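Informe de avance - Observatorio de política exterior, programa Ista
Periodo: septiembre

Resumen rápido, que hoy a las 18:00 cierra el plazo y no quiero pedir otra prórroga. El detalle de gastos va en anexo aparte.

Seguimiento parlamentario. Al día. Revisadas 34 intervenciones sobre el reconocimiento de la frontera marítima de Skirnau, las del pleno y las de la comisión de Exteriores. Falta cotejar las actas de la última sesión, todavía sin publicar. El cambio de tono del gobierno es claro desde la visita de la delegación: antes "zona en disputa", ahora "aguas propias". La oposición, dividida. El bloque de Navarrete votó a favor de la moción pero pidió constancia escrita de sus reservas.

Entrevistas. Previstas 20, hechas 10. Vamos a la mitad, menos de lo comprometido. Dos diputados cancelaron el mismo día y el consulado de Dorelus contesta tarde o no contesta. He pasado las pendientes a videollamada, sale más barato y así no dependemos de los viajes. 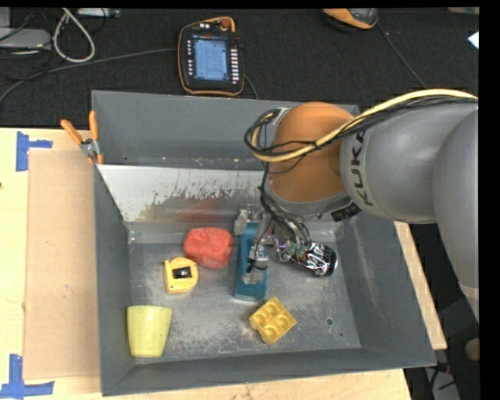 Brock Thibodeau
Coordinador de seguimiento, programa Ista

Notas informativas. Publicadas 4. La más leída, la de las sanciones comerciales, que citaron en dos programas de radio y en un debate local. Hubo una errata en el titular (un cargo mal atribuido), corregida en menos de una hora y con aviso al pie. La nota sobre el voto exterior sigue en revisión juridica.

Presupuesto. Sin desvíos en personal. Traducción se nos va por encima: los comunicados de Skirnau llegan en tres idiomas y no siempre dicen lo mismo. Pido autorización para mover a esa partida lo que sobra de desplazamientos. Necesito respuesta antes de encargar el siguiente lote.

Riesgos. Si adelantan las elecciones, el calendario de entrevistas se cae entero. Plan B: cerrar con lo que haya y reforzar el análisis de prensa. No es lo ideal. También está el tema del acceso al archivo de la comisión, solicitado dos veces, sin respuesta por ahora.

Próximo periodo:
Terminar entrevistas.
Cotejar actas.
Borrador del informe comparado, primera version para comentarios internos.
Reunión con el equipo de Dorelus, hora por confirmar.

Los enlaces a las notas van en el correo. Cualquier duda sobre las partidas, mejor por teléfono, por las mañanas.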